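Stories > Short fiction > Guretness

The Key to Number 19

Reading time: 1 minute

The box came from my aunt Witkowska's sideboard, and the keyring was still in it.
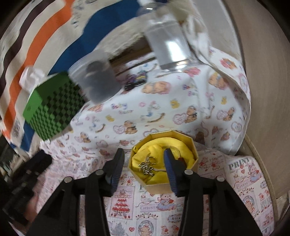
One

Junpei Nomura had rented the upstairs room in Guretness for 477 a month, paid in cash. He left in January. My aunt kept his room as it was until she died, and then it fell to me to clear it.

I found his rent book, a bus timetable for Podomby and a letter he had not posted. The letter was to a woman in Sarnico. It said he was sorry about the boat and would send the rest of the money by summer.

Two

I wrote to her. I did not expect much. Her reply came on thin paper, in careful capitals.

"He paid it all," she wrote. "He came himself. He is in the garden now, cutting the hedge badly. He asks if your aunt is well."

I read it twice at the kitchen table. Then I went up and stripped the bed, and opened the window, which stuck.

I told them about my aunt in my next letter. I asked whether he wanted his keys back. He answered that one himself. He said the lock had been changed years ago and she had known that.

Back to top | Contact | © Guretness Stories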